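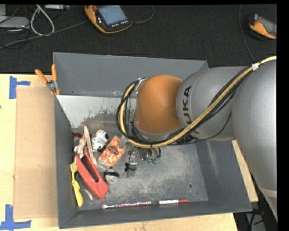 Bin picking cell, Belville workshop: arm and gripper inside the bin.

Kalton Robot Cell Inspection Checklist
Sheet 13, Bin Picking. April issue.
To be completed before automatic running is permitted.

1. Bin and fixing
Bin seated on table, clamp gripping the rim. Satisfactory.
Floor and walls checked for sharp edges. Comment: floor heavily scratched. Scratches are acceptable; raised metal is to be filed down or the bin replaced.

2. Table markings
Blue tape marks present at the left of the bin. Satisfactory. Lifted or torn tape shall be renewed before the next run.

3. Cables on the arm
Yellow-tan cable and black bundle follow the arm to the wrist. Comment: white tape is used on the bundle. Tape is not accepted as a permanent fixing under the Skamby site rules. Fit a proper clip.
Loop at wrist to be checked for snagging at slow speed through the full range of movement. Outstanding.

4. Gripper
Tips and tubing to be examined with the arm stopped and locked. Outstanding.

5. Handheld controllers
Comment: two controllers are resting on the floor behind the table. Each shall be returned to a holder when not in the hand, and its cable kept clear of walkways. Action required.
Emergency stop tested from each controller. Outstanding.

6. Test objects
Mixed load in bin. No glass, blades or open liquids permitted. Split packaging to be withdrawn.

7. Records
Cycle counter at start of inspection: 1,708. Re-inspect within 60 days.

Result: not released. Items 3, 4 and 5 to be closed and the sheet returned to the Ó Ceallaigh office.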